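Plelham 面包供餐器具改进项目
中期进展报告
报送：Plallcombe 基金
编制：Parvathi Sundaram
复核：Jagadeesh Sastry

一、报告范围

本报告覆盖项目启动至五月末的工作，内容包括编织面包篮的选型、清洗试验、台面取放试验、供餐点试用以及经费执行情况。上一份简报中已经说明的立项背景、采购授权和人员安排不再重复。清洗试验的逐次记录、供应商往来函件和试用点签收单另附，编号与简报保持一致。

本期未涉及烘焙配方和面包供应合同。两者由 Plelham 中央厨房另行管理，仅在影响篮具尺寸或清洁时在文中提及。

二、工作内容与计划的对照

按照计划书，本期应完成选型和清洗试验，并在五家供餐点开始试用。选型已完成。清洗试验完成了主要部分，干燥环节需要补测，原因见第四节。试用已在全部五家供餐点开始，其中 Venkataraman 餐厅因早餐台改造推迟进场，其记录时间短于其他各点，汇总时单独列出。

计划书中原有“带盖篮具”一项。前期走访时，各供餐点均反映早餐时段取用频繁，盖子长时间处于打开状态，放置盖子又占用台面。经与基金项目联系人 Jayanthi Pisharody 书面确认，该项取消，相应费用转入衬布采购。转入手续已办结，不影响总预算。

三、选型

3.1 尺寸和外形

候选篮具包括圆形、椭圆形和矩形。圆形篮在现有货架上会留下较多不能利用的空隙，且并排摆放时容易滚边、错位，首轮即淘汰。椭圆形篮的外观得到供餐点认可，但同一供应商不同批次之间的长轴偏差较大，叠放后底层篮沿受力不均，第二轮淘汰。

最终保留矩形篮，要求如下：转角为圆角；侧壁由底部向上外扩，空篮可套叠；上沿加粗收边；底面平整，放在水平台面上四角不得翘起。外扩角度没有规定数值，以套叠后能够单手分开为准。首批到货中有个别篮子套叠后卡紧，已退换，供应商对收口模具做了调整。

篮深是讨论较多的一项。较深的篮子装量大，补货次数少，但篮底的面包不易看到，取用者往往要翻动上层。较浅的篮子便于查看，缺点是补货频繁。早餐台最后采用浅篮，后厨周转仍用原有塑料箱，两者不混用。

3.2 材料

送样材料分为天然藤和合成藤编两类。天然藤样品手感较好，边缘处理也较细致，主要问题在于反复清洗后表面起毛，起毛处残留碎屑后只能用硬刷处理，刷洗又进一步损伤表面。合成藤编样品清洗后外观变化小，需要注意的是收边处的藤条末端，如果末端外露，会钩挂衬布和清洁用布。

验收表因此增加了末端检查：戴薄棉手套沿上沿内外各走一圈，有钩挂即为不合格。该方法操作简单，不需要器具，供餐点收货人员可以自行完成。Coller 公司对验收方法无异议，并同意将其写入供货附件。

颜色未作统一规定。采购时发现，同一色号在不同批次间有深浅差别，对使用没有影响，验收时不以此为退货理由。

3.3 承重

静态承重以 500 克砝码置于篮底中央，静置后检查底面有无可见下沉及侧壁有无外张。全部入选样品通过。该载荷高于早餐台单篮的日常装量，未考虑后厨人员将其他物品叠压在篮上的情况。使用须知已写明禁止叠压满篮。

提握试验只检查短边上沿，供餐人员习惯从短边端起篮子。试验中没有发现收边松脱。长边提握时底面会有轻微挠曲，放下后恢复，记录在案，暂不处理。

四、清洗和干燥

4.1 方法

清洗按供餐点现有条件设计，不新增设备。步骤为：倒扣轻敲，去除松散碎屑；软毛刷沿编织方向刷底面和内壁；中性洗涤剂溶液擦洗；清水冲洗；倒置沥水；上架晾干。软毛刷按篮具专用，不得与地面或水槽刷具混放。

每只样品完成 30 个清洗循环，循环之间检查收边、底面平整度以及交织处的残留情况。检查在同一照明条件下进行，由同一人判定，以减少标准上的出入。

4.2 结果

收边和底面在全部循环结束后保持完好。残留主要出现在内壁与底面的交接处，该处编织较密，软毛刷的刷毛不易进入。改用窄头刷后情况明显改善，窄头刷已补入清洁用品清单。

带糖面或带馅的面包会在编织缝内留下黏性残留，干后难以去除。试验中这类残留需要先浸润再刷洗，耗时较长。项目组的处理意见是：带糖面、带馅及切面外露的产品不直接放入编织篮，改用托盘。整只、表皮干燥的面包和面包卷可以入篮，入篮时垫衬布。

4.3 干燥

干燥数据不完整。试验间在中段更换了通风口滤网，更换前后风量不同，两段数据不能合并。Jagadeesh Sastry 建议保留更换后的数据，对更换前的循环全部重测，项目组已采纳。重测只涉及晾干时间，不影响清洗结论。

目前可以确认的是，平放晾干的篮子底面干燥明显慢于倒置斜放。晾架因此改为斜放形式，篮口朝下，相邻篮子之间留有间隙。套叠状态下不得晾干，此条已写入使用须知并用粗体标出。

五、台面取放试验

5.1 目的

取放试验针对早餐台上最常见的动作，即将单个面包卷放入篮内和从篮内取出。需要了解的是篮沿高度、侧壁外扩和篮子摆放角度对取放的影响，以及面包卷未入篮、靠在篮外时的处理方式。

5.2 条件

试验使用白色平整台面，台面上放一只矩形编织篮和一个带条纹的面包卷，不放衬布。不放衬布便于观察篮底与面包卷的接触情况，与供餐点的实际使用方式不同，结论引用时应注意。面包卷选用条纹表面的产品，条纹有助于辨认其朝向。

篮子未作固定。早餐台上的篮子同样不固定，取用者的手或托盘碰到篮沿时，篮子会有位移，试验保留这一条件。

5.3 记录

记录表包含以下各项：面包卷在篮内或篮外；在篮外时与篮壁是否接触；篮子长边相对台面边缘的角度；篮沿是否被触碰。角度只分“平行”“略斜”“明显偏斜”，不测具体数值。
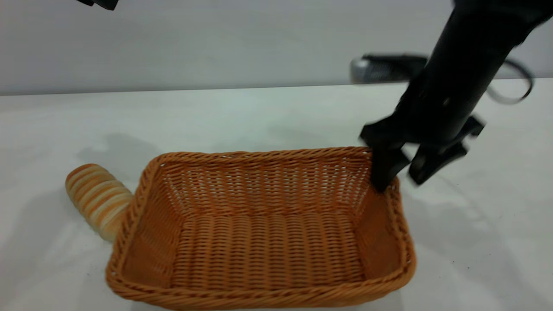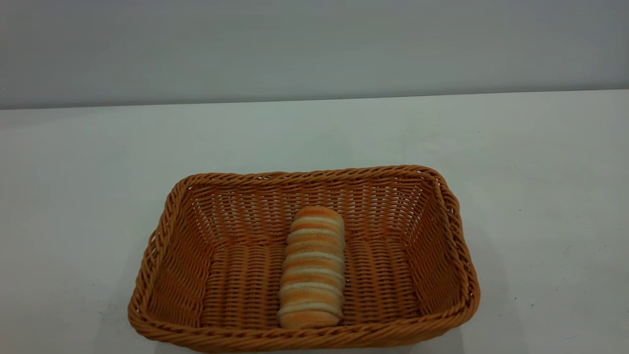 Burgi Koller 在阅读本节初稿后提出，面包卷贴着篮子外壁的情形应单独成为一个类别，不宜与散落在台面其他位置的情形合并；供餐人员在忙时容易忽略紧靠篮边的面包，而按照供餐点的卫生规定，凡接触过台面的面包都应撤下，不能再放回篮中。项目组接受这一意见，记录表已作修改，前一张照片所示的情形归入“篮外、接触篮壁”，后一张归入“篮内”。

Burgi Koller 还认为，不放衬布的试验会低估衬布移位带来的影响。衬布边缘如果搭在篮沿外侧，取面包时可能被一并带起。此项留待下一阶段，用同样的篮子加衬布重做，记录表沿用修改后的版本。

5.4 初步意见

面包卷的放入方向与篮子长边一致时，剩余空间较完整，后续放入较方便。斜放时，圆头端与篮壁之间形成的空隙一般不足以再放一个。供餐点不必为此专门规定摆放方向，在补货培训中提一句即可。

侧壁外扩对放入有利，面包卷碰到内壁后会沿斜面滑向篮底。对取出没有观察到明显帮助。篮沿的加粗收边在选型时是从强度方面考虑的，取放中它同时提供了比较清楚的边界，项目组认为应予保留，不接受供应商以薄边替代的报价。

篮子略斜摆放时，长边仍可从正面取放，可以接受。明显偏斜时，相邻篮子的转角会相互抵住，取放时带动整排移动。建议在台面上用防滑垫限定位置，垫子尺寸小于篮底，避免露出边缘积存碎屑。

上述意见来自单篮、单个面包卷的条件，不适用于满篮。满篮时上层面包高于篮沿，是否会滚出取决于堆放方式，需要另行试验。

六、供餐点试用

6.1 进场和培训

各点进场前由 Parvathi Sundaram 到场讲解使用须知，包括验收、清洗、晾干、补货和报损。讲解安排在早餐收台后，不占用供餐时间。后厨和前台人员都应参加，个别供餐点只有前台人员到场，已补讲。

使用须知最初为多页文本，供餐点反映不便张贴。现已压缩为单页，张贴于晾架旁。单页中去掉了材料说明，保留操作步骤和禁止事项。多页文本仍作为培训资料留存。

6.2 使用情况

篮具用于早餐台的整只面包和面包卷，切片面包仍用原有盛具。各点对外观和稳定性的反馈总体正面，意见集中在以下方面。

碎屑掉落。编织结构有缝隙，碎屑会通过底面落到台面。使用衬布后情况改善，但衬布需要每日更换，增加了洗涤量。有供餐点改用食品级纸垫，成本低于衬布，废弃量相应增加。两种做法都在试用范围内，期末比较后再定。

位置。篮子放在台面前沿时容易被托盘碰到。多数供餐点已自行后移。后移后，身材较矮的取用者和坐轮椅的取用者够取不便，Onyekachi Onuoha 在走访记录中专门写了这一点，并建议至少保留一只靠前摆放，配防滑垫。该建议已转发各点，执行情况在下次走访时核对。

标签。原有的立式标签无处插放，部分供餐点将标签夹在篮沿收边上，夹子会压伤藤条。项目组不同意这种做法，已要求改用台面标签座。标签座不在原预算内，由供餐点自行解决，目前没有供餐点提出困难。

取用夹。取用夹直接放在篮内，会与面包争占空间，夹柄也容易被埋住。建议在篮子右侧设夹托，左右位置可按取餐人流方向调整。夹托的清洁归入早餐台日常清洁，不另设记录。

6.3 报损

报损由供餐点填写，注明部位和发现时间，照片可附可不附。已收到的报损单集中在收边末端钩挂，均属首批到货，与前述模具调整前的产品对应。Coller 公司已换货，旧篮收回检查，检查结果尚未返回。

另有一单报称底面变形，现场查看后发现篮子曾被用来盛放瓶装果酱。该用途不在须知允许范围内，未按质量问题处理。须知单页已补充“仅用于面包”的字样。

6.4 Venkataraman 餐厅

该点进场较晚，台面改造后高度低于其他各点，取用者从上方看入篮内的角度更大，篮底的面包也更容易看到。该点报称补货时翻动上层的情况较少。由于记录时间短，目前不能判断是否与台面高度有关，暂不据此调整选型。

七、经费

篮具采购已付款，换货不产生费用。衬布采购完成，单价低于预算，节余部分拟用于窄头刷和防滑垫，须由基金书面同意，申请已随本报告提交。清洗试验的人工按计划支出。干燥重测增加的人工由 Plelham 中央厨房承担，不列入项目经费。

运输费用略有超出，原因是首批到货退换时供应商只承担单程。后续供货附件已改为往返运费由责任方承担。超出部分在机动费用内消化，明细见附表。

八、问题和风险

衬布与纸垫的取舍未定。如果最终采用衬布，供餐点的洗涤能力需要重新核算，现有洗涤合同按桌布和围裙计件，没有面包衬布这一品类。Jagadeesh Sastry 已与洗涤方联系，等待报价。

清洁记录填写不齐。部分供餐点在周转繁忙时段集中补填，补填记录无法反映实际清洗时间。项目组考虑将记录改为按篮挂牌，清洗后翻牌，先在一家供餐点试行，可行后再推广。

人员流动。供餐点前台人员更换较快，进场培训的内容难以保持。单页须知可以部分弥补，但晾架斜放的做法单靠文字不易说明，拟补充示意图。

九、下一阶段工作

完成干燥重测，提交合并后的清洗和干燥报告。

开展带衬布的台面取放试验，随后进行满篮试验。满篮试验的堆放方式由各供餐点现行做法中选取，不另行设计。

用五周时间对衬布和纸垫进行对照使用，由各点轮换，记录更换频次、台面碎屑情况和费用。轮换顺序由 Onyekachi Onuoha 排定，排定后抄送基金。

核对靠前摆放和防滑垫的执行情况。

编写期末采购规格书。规格书以本期选型结论为基础，纳入末端检查方法、套叠分离要求和加粗收边要求，材料部分待收回旧篮的检查结果返回后定稿。

十、需要基金答复的事项

同意将衬布采购节余用于窄头刷和防滑垫。

确认取放试验中不带衬布部分的结果可以作为期末报告附件提交，正文只引用带衬布的结果。

确认期末规格书的格式。Plallcombe 基金提供的模板按设备类编写，其中电气安全和安装调试两栏不适用于篮具，拟标注“不适用”后保留，以免改动模板编号。

附件：清洗试验逐次记录；取放试验记录表（修改版）；使用须知单页；报损单汇总；运输费用明细。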